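작업 노트, 1월, 오후 네 시 넘어서

벽면 도료 은폐력 비교, 세 번째 기록

Tesura 쪽 안료 페이스트를 다시 꺼냈다. 지난번에 "한 번 칠로 충분하다"는 설명서 문구를 그대로 믿고 시편을 만들었다가 모서리마다 바탕이 비쳤는데, 이번엔 같은 말을 검증하는 쪽으로 순서를 바꿨다. 칠하고 나서 판단하지 말고 판단 기준부터 적어 두고 칠한다. 당연한 얘기인데 앞의 두 번은 그렇게 안 했다.

바탕지는 흑백 은폐율 시험지. 도포량은 시편당 젖은 상태로 500 mg에 맞췄고, 저울 영점은 매번 다시 잡았다. 두 번째 시편에서 영점을 안 잡고 올린 것 같아 그건 버렸다. 아깝지만 의심스러운 값을 표에 넣어 두면 나중에 꼭 누가 평균을 낸다.

희석은 세 단계. 원액, 물 조금, 물 많이. 여기서 "조금"과 "많이"라고 적은 게 마음에 안 들어서 비커 눈금을 따로 적어 놓았다(파란 표지 노트 뒤쪽). Kereama 바인더를 섞은 쪽은 저을 때 거품이 오래 남는다. 카탈로그에는 소포제가 들어 있다고 돼 있는데, 들어 있다는 것과 듣는다는 것은 다른 얘기다. 10분 놔둬도 표면에 잔거품이 있었고, 그대로 칠하면 핀홀이 생긴다. 생겼다.

적갈색 계열이 원래 은폐가 좋다는 말도 절반만 믿기로 했다. 산화철이면 그렇겠지만 우리가 받은 통은 라벨에 성분이 제대로 안 적혀 있다. Stutdale 창고에서 넘어온 물건은 늘 이런 식이다. 품번 1,249번이 두 통인데 뚜껑을 열면 색이 다르다. 한 통은 약간 분홍 기가 돌고 다른 한 통은 탁하다. 보관 중에 가라앉은 탓이라는 의견이 있었지만, 바닥까지 긁어 섞은 뒤에도 차이가 남았다. 배치가 다르다고 보는 게 맞을 듯. 품번만 보고 섞어 쓰지 말 것.

회백색 쪽은 848번 하나만 썼다. 무난하다. 다만 조명에 따라 푸르게도 보이고 누렇게도 보여서, 눈으로 "색이 같다"고 적은 지난 기록은 신뢰하지 않는다. 창가에서 본 것과 작업등 밑에서 본 것이 한 칸에 섞여 적혀 있다. 앞으로 조명 칸을 따로 만든다.

건조 시간도 문제다. Prernard 안내문에는 지촉 건조 이후 바로 덧칠해도 된다고 나온다. 손가락에 안 묻는다고 속까지 마른 건 아니다. 덧칠한 시편 중 하나는 붓이 지나갈 때 아래층이 밀렸다. 붓질이 셌다는 반론이 가능하니 롤러로도 해 봐야 한다. 롤러로 해서 안 밀리면 내 손 탓이고, 그건 그것대로 적는다.

은폐율은 흑백 위 반사율의 비로 본다. 원액 쪽은 거의 100%에 가깝게 나왔는데, 너무 잘 나온 값이라 오히려 찜찜하다. 도막이 두껍게 올라갔을 가능성부터 확인할 것. 두께를 안 재고 은폐율만 말하는 건 의미가 없고, 업체 자료가 대부분 그렇다.

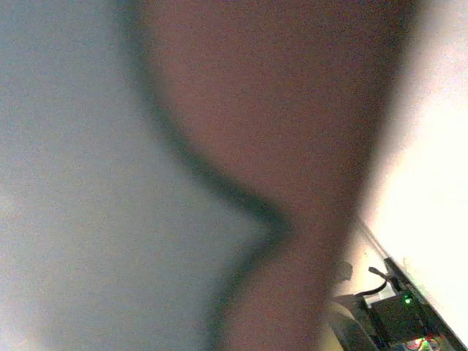

회백색과 적갈색, 가까이에서. 초점 안 맞음. 색 판정에는 쓰지 않음.

사진으로 색을 비교하자는 제안은 여전히 반대. 화이트밸런스가 자동이면 같은 시편도 찍을 때마다 달라진다. 굳이 하려면 회색 카드를 같이 넣고 노출을 고정해야 하는데, 그 수고를 할 바에는 측색계를 빌리는 편이 빠르다. 옆 건물 것은 교정 스티커가 떨어져 있어서 그것도 확인이 필요하다.

다음에 할 것
도막 두께 측정, 원액 시편부터
1,249번 두 통을 따로 표시(뚜껑 말고 몸통에)
Kereama 혼합액은 하룻밤 두고 거품 다시 보기
롤러 덧칠
시험지 재고 확인, 얼마 안 남은 것 같음

붓은 씻어서 걸어 뒀고 저울은 껐다. 남은 원액은 랩 씌워서 아래 칸.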